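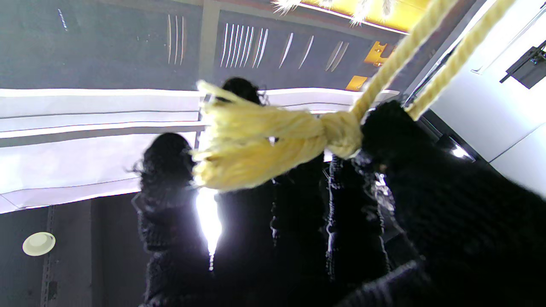 Progress report to the Burkulberg fund: travel and luggage display, Gistport

We are two months into the grant and still, against some expectations, within it. The yellow cord has taken up more of August than anyone budgeted for. It was meant to be a plain tie for the luggage cards. It has since acquired a knot, a tassel and a following.

Of the 12 cards you paid for, seven are finished. The rest are waiting on cord, as Requena sent us string and then an apology.

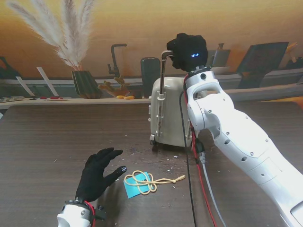 The small cream suitcase is staying in. Vanton offered us a newer one at cost, but ours has a few miles on it and visitors will be wheeling it about anyway. The handle extends, the castors are on, and the shell will get a wipe before opening. So will the table, which collects bits faster than we can brush them off.

Spending is about where we said it would be, apart from the cord. We would like to move £3 a card from printing to trimmings. We realise how that sounds.

Next: finish the cards, settle on one knot, and write the label text, last seen on Wednesday.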